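**Lot 2 : tri et vidage des bacs, point d'avancement au 11 février 2023**

Le site de Skorby a traité 521 bacs depuis l'ouverture du lot, pour un objectif contractuel de 4000. Le reliquat porte surtout sur les flux mélangés, dont la cadence reste inférieure à celle des flux homogènes. Les consignes de vidage ont été révisées : les articles souples (textiles, films) sont désormais retirés avant les articles rigides.

Le bac métallique gris à parois inclinées est conservé comme contenant de référence. Le fond est rayé et percé de trous ; les articles s'y répartissent surtout à gauche et au centre.

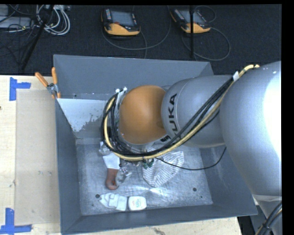 Millska estime pour sa part que l'état du fond devrait être relevé à chaque rotation, les petites pièces plates étant les plus difficiles à reprendre sur une tôle marquée. Le relevé sera intégré à la fiche de suivi.

Dépenses engagées : plus de 400 euros en consommables, imputés à la ligne Varkska. Le remplacement des étiquettes de lot reste à chiffrer.

Prochaine échéance : remise du tableau des rebuts à Rugemalira en mars.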